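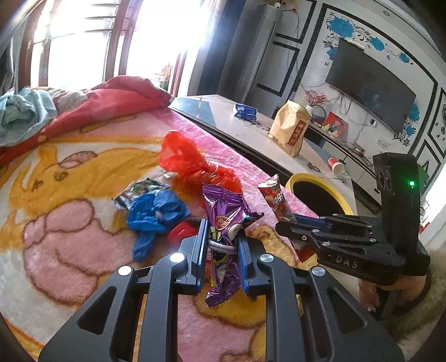

Progress report no. 3 - Sleepover House tidy-up and room reset

To: Vilho Kallio, Heiskanen Fund
Date: April 3, 2022
Period covered: since the last report, up to end of last week

Short version

Bedrooms on the upper floor mostly done. Bedding sorted. Snack rubbish is still the biggest time-waster and I have a plan for it, see further down. Laundry behind. Money fine. Need a yes or no from you on the storage boxes before I order, sorry to nag.

Rooms

Upper floor - all the beds stripped, mattresses turned, two slats replaced in the end room. Curtains back up. The window that wouldn't shut now shuts, but you have to lean on it. Have asked for a proper fix.

Lower floor - started. Two rooms cleared, the third is full of the donated furniture from the Saltetti closing-down and can't be touched until that gets moved. I know I said this would be finished by now. The van fell through twice.

Kitchen - not part of this grant but I did the cupboards anyway becuase the families have to use it.

Beds and bedding

The kids love the plush blankets, the cartoon ones most of all. The pink one with the big face and the swoop of orange-yellow hair gets asked for by nearly every girl under eight and a fair few of the boys. Trouble is plush holds onto everything. Crumbs, hair, bits of foil. A shake out the window does about half of it, then it's the hand brush, then the wash, and each blanket takes up a whole machine load. They take forever to dry in this weather.

What we do now on changeover:

Rubbish off the bed first, by the piece, before anyone lifts a corner. We used to bundle the lot up and sort it at the machine. Ended up with wrappers through the wash and a blocked filter, $283 for the call-out. Not doing that again.

Then shake, brush, fold, into the blue tub if it's going to the wash or back on the shelf if it isn't.

Sheets and pillow cases go seperately. Always.

Snack rubbish

So, the snacks. We let families eat in the rooms, which was agreed at the start and I still think is right - the kids are tired, the parents are tired, and the kitchen is a long way down the hall in your socks. But on changeover day there is trash and food all over the blankets, rubbish and perfectly good snacks in together. Purple foil packets, bits of wrapper, things somebody wanted to keep. The small foil ones are the worst, they crinkle down and hide in the plush.

You can't just sweep it all into a bag either. Anything still sealed goes to the shared shelf. Anything opened goes out. If there's something tied or looped round a packet, an elastic or a hair band, it comes off first and goes in the lost-bits jar, because twice now a child has rung back about one. (The jar is nearly full. If anyone at your end wants 14 hair bands let me know.)

Foil can't go in our recycling here. I checked with the depot and was told general waste, so general waste it is. Would like to do better. There's a drop-off scheme run through Drarko that takes soft packets and foil but you have to bring a full carton at a time and I have nowhere to keep a half-full one. See storage, below.

Trial from next month: a small lidded bin beside every bed, not just one by the door. Tried it in two rooms already. Less on the blankets in both, though one family used theirs for Lego. Will report properly once it's been in all the rooms.

Storage

This is the bit I need an answer on. Quote from Pokeo for under-bed boxes with lids, $558 delivered for the full set. Cheaper ones exist but the lids are rubbish and we'd be buying again by Christmas. The boxes would hold clean spare blankets, which frees up the hall cupboard, which gives me somewhere for the foil carton. It all sort of hangs together. If it's a no, I'll make do with the tubs and leave the hall as is.

Hours

Some 55 hours so far this period, more than planned. Most of the extra went on bedding and on waiting round for the van. I haven't charged the waiting.

Money

On budget apart from the machine call-out, which I've taken from repairs. Bins came in under. Slats were free, a neighbour had offcuts. Receipts are in the usual envelope, will drop them in.

Problems

Drying space. One line and one rack. When it rains for a week the clean blankets pile up damp and I have to take them home.

Labels keep coming off the tubs. Going to try paint marker instead of tape.

The furniture in the third room, as above. Have asked again.

Next

Finish lower floor, van permitting.
Bedside bins in every room.
Boxes if approved.
Second drying rack, have my eye on a used one.
Wash the cartoon blankets one at a time, starting with the pink.
Full write-up to you in June with the final figures.

Ring me if anything's unclear, mornings are better. And please do look at the box quote, they'll only hold the price so long.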